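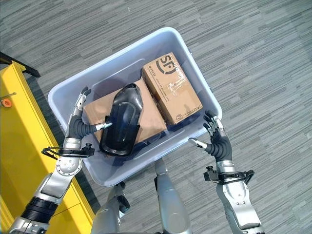
Plastic bin with two cardboard boxes in it, on the carpet

**Storing packed boxes in a cold loft**

Posted by Kenholm, 7/21/22

We are moving into a smaller flat and a lot of our things will have to go in the loft. Last February I found that some paperbacks I'd kept up there in cardboard had gone wavy and smelled musty. The loft is boarded over the middle but has no heating, and the roof felt is old.

Should I take everything out of the cardboard and put it straight into plastic bins, or can I leave things boxed and put the boxes inside the bins? I would sooner not repack it all. Mostly books, spare parts for the car and some bed linen. Budget is tight after the removal costs.

**Angelovski**

You can leave them boxed, but cardboard holds moisture, so if you shut damp boxes in a bin with a tight lid the damp stays in with them. Keep the boxes in a heated room for 2 weeks before they go up. Open the flaps while they are there.

For books I would take them out of the cardboard. Lay them flat and don't fill the bin to the top or you won't get it through the hatch. Linen should be washed without softener, dried fully and put in a cotton pillowcase. Car parts will be all right in their boxes, though anything bare metal wants a wipe of oil first.

Keep the bins off the outer edges where the roof comes down. Ours sit on battens in the middle and we check them each February. Write the contents on the end of the bin, as you can't read the lid once they are stacked.

**Pliltutby**

just use bin bags, never had a problem

**Ilir Trajkovski**

I wouldn't use bin bags for linen. Mine split and the mice got in.

Agree with Angelovski on the rest. I'd add a cheap humidity meter, and look at the felt before you spend money on bins. I paid 600 to have ours patched and the musty smell went by the next winter. Also check what weight the boards will take, books are heavier than you think.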